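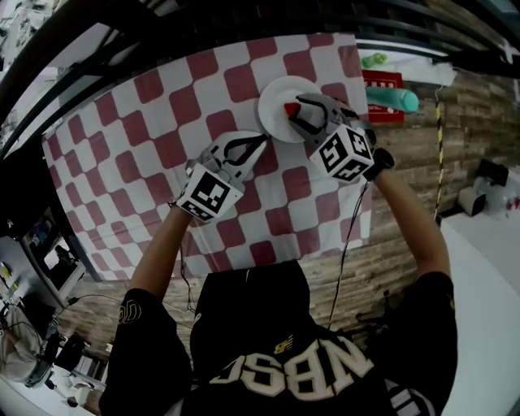

Monday, May 6, 2024

Cube tracking, head view. Continuing from the branch where the tablecloth was giving us false quads.

Started with the plate sessions from the Sostham set. Both grippers are in view most of the time, each with its own cube, and the right one is the one that matters because it does the pick off the plate. Ran the old Bruvari detector first to get a baseline on the same build as everything else, no changes except logging turned up.

Baseline on the long session: 1,341 quad candidates passed the area filter and reached the decode step. Of those, 952 decoded to a valid ID on one of our cubes. The rest were almost all tablecloth. The red and white checks are dark enough against light that after thresholding they look like marker borders, and the lens bends them so much near the edges that the squareness test doesn't help. None of them decoded to a valid ID, so they weren't corrupting poses. They were costing time, and when one sat right against a cube edge the contour merged and we lost the real face.

The merged contour case is the one to fix. It happens most when the gripper is low and the cube base is over the cloth. When the cube is over the plate the border is clean on that side and the contour closes properly.

Tried, in order:

1. Larger adaptive threshold window. Separates the cube from the cloth in the middle of the view, makes the edges worse. Reverted.

2. Thresholding on the red channel only. The red squares go lighter and the marker black stays black, so contrast between the checks mostly drops out. Big improvement over the cloth. The dark red is darker than I'd like in the shadow under the arms and some of it still comes through. Kept.

3. Undistort first, then detect. Works but the resampling smears small faces near the border and takes too long per frame. Reverted. Instead I undistort only the candidate corners before the squareness test, and use the calibrated model for the pose solve as before. Kept.

With 2 and 3 together, candidates reaching decode went way down and the valid decodes went up a little. I didn't write down the second number before I restarted the run with the wrong config, so it has to be redone. Do not quote anything from today except the baseline.

Corner refinement: the refine window was fixed in pixels. On a cube far from the camera the window was wide enough to pull in the neighboring pattern cells. Now it scales with the shortest side of the quad. Should have been like that from the start.

Pose flips

Separate problem, same symptom in the viewer (gripper jumps). When only one face is visible and it's close to facing the camera, the planar solve has two answers with nearly the same reprojection error and we were taking the lower one every frame. It flips back and forth. With two faces visible we solve on all the corners together and it's fine.

Change: keep both solutions when the error ratio is under the limit, and pick the one closer to the previous rotation. If there's no previous rotation, mark the frame ambiguous and go on. Then a backward pass over the track resolves the ambiguous ones from whatever comes next. The backward pass is offline only. For the live viewer it just shows the last good pose, grayed.

I set the ratio limit by hand while watching one session. It needs a real sweep.

Left and right swap: not seen today. The IDs are different between the two cubes so it would take a bad decode, but I remember it in one of the older sessions. Added an assert that no ID appears twice in one frame. It hasn't fired.

Jaw opening

Tracking the cube gives us the base, it doesn't give us the fingers. The opening estimate is still the separate network and it's trained mostly on views with the fingers over a plain background. On the plate it does well. On the checks the estimate is noisy, and on the left gripper, with its black finger outline crossing toward the plate, it sometimes reports closed for a few frames when the other sensor log says open. Small objects are the other weak spot. With the jaws closed on the little red piece, the estimate goes all the way to zero, as if there was nothing between them. Kioko uses "opening below limit and not zero" as its grasp condition so these get labeled as empty closes.

Two ways out. Either Kioko stops treating zero as empty and looks at what happens to the object afterwards, or we retrain with more small objects. Prefer the first. The zero test was a shortcut and it's in three places in the segmenter. Grep for empty_close.

Time sync

Head camera against the gripper logs. The offset looked constant on the short sessions, so we had one number per session. On the long one it drifts. Cross-correlated cube speed with gripper gyro magnitude in windows of 800 frames and the offset moves steadily from one window to the next, same direction all the way through. So a line, with a fit per session. Put the fit in the session metadata next to the old constant and left the old field alone so the existing loaders don't break. Whoever touches the loader next, please read the new field if it's present.

Window size matters. Shorter windows gave junk where the hands are nearly still, during the close and just after.

Flellier export

The exporter dropped 287 frames from the same session without a warning. All of them were frames where one gripper had no pose. It was requiring both. For a one-handed pick that throws away good data, and it leaves gaps that the sync fit then has to jump over. Changed to write the frame with a validity flag per hand. Training side has to mask on the flag. I checked that the mask is read but not that it's applied in the loss.

Other small things

- Calibration file for the head camera had two copies in the repo with different distortion terms. Deleted the older one. If your run suddenly can't find it, that's why.
- Viewer crashes if you scrub past the end with both tracks loaded. Not fixed.
- The cables hanging off the grippers sometimes cross a cube face. Loses the decode for that face, no bad poses from it that I found.

Next

Rerun the long session with the right config and write down the numbers. Sweep the ratio limit. Remove the zero test in Kioko. Check the loss mask before starting any training run on the new export. The red channel trick needs a run on the sessions without the red cloth - no idea yet if it hurts there.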